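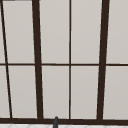
Plernora wrote that condensation on the inside of double-pane windows is a humidity problem nine times out of ten, and that I should stop shopping for new windows until I had measured the air in the house. That was in another thread, and it's the reason I'm starting this one.

Water on inside of windows every morning, what humidity should I aim for?
Posted by Clandska, Tuesday, May 11, 2021

We bought a ranch house last summer, 2,564 square feet, slab foundation, forced air gas heat. All winter the windows on the north side were soaked at the bottom edge when we got up. By January there was black spotting on the sill in the back bedroom and the paint had started to lift. I wiped it with bleach cleaner and it came back in a couple of weeks.

The windows are double pane. None of them look foggy between the panes. The water is on the room side only and it wipes right off.

I bought a cheap humidity meter after reading the other thread. It says 58 percent in the bedroom this morning with the door closed, and 49 in the hallway. It isn't as cold out now so the glass is mostly dry, but I want to get this fixed before next winter. We keep the heat at 66 at night. We have a humidifier on the furnace that came with the house and I have never touched the setting. There is a bath fan but it is loud and we don't run it much. We also have thick curtains that stay closed at night.

A window salesman quoted us for replacing everything on the north side and said that would take care of it. I would like to know what number I should be shooting for and whether the humidifier could be doing this by itself. Also, is there any point in a dehumidifier in a house that has a humidifier? Seems dumb to run both.

Tamura
Yes, the humidifier could be doing it by itself. Go look at it today. There should be a dial on the duct near the furnace or on the return. If the last owner left it at 45 or 50, you were pumping water into the air all winter. Turn it to off, shut the damper if it has one (usually a lever marked summer and winter), and close the little saddle valve on the water line. Change the pad before you use it again, they get crusted up.

The number you want depends on how cold it is outside. These are what I go by for ordinary double pane glass with the house in the upper sixties:

Above 40 outside: up to 45 percent
20 to 40 outside: 35 to 40 percent
0 to 20 outside: 30 percent
Below zero: 25 percent or less

If you are at 58 in a closed bedroom you are too high for any winter night where I live. Two people sleeping put a fair amount of moisture in the air and with the door shut it has nowhere to go. Leave the door open or undercut it so air can get back to the return.

The curtains are part of it too. They keep the room heat off the glass, so the glass gets colder, but damp air still gets behind them. Try leaving them open 3 or 4 inches at the bottom and see what the window looks like in the morning. If you have a floor register under the window make sure the curtain isn't hanging over it.

Run the bath fan during the shower and for 20 minutes after. If it is too loud to stand, replace it. A quiet one with a timer switch cost me $92 plus an afternoon, and that was a lot less than windows. Check that the duct goes outside. Mine was dumping in the attic.

No to the dehumidifier for now. Do the free stuff first.

For the sill, let it dry out completely, scrape the loose paint, clean it, prime with a stain blocking primer and repaint. It won't hold if you paint over damp wood.

Stan
We had the same thing and just got a dehumidifier. Works fine. Have to empty it a lot.

Plernora
Agree with most of what Tamura said. One thing to add, check your meter before you trust it. Put it in a zipper bag with a bottle cap of table salt that has been wetted to a slush, not dissolved. Leave it overnight at room temperature. It should read 75. Mine read 71, so I add 4 to whatever it says.

Also look at the dryer vent. A hose that has come off the back will raise the humidity in the whole house and you might not notice unless you pull the dryer out.

New windows would have warmer glass so you might see less water, but the air would still be damp and it would find the next coldest spot. In our house that was the closet on the outside corner.

Clandska
Went and looked. Dial was at 50. It's off now and the valve is closed. The dryer hose looks okay. I will do the salt test tonight.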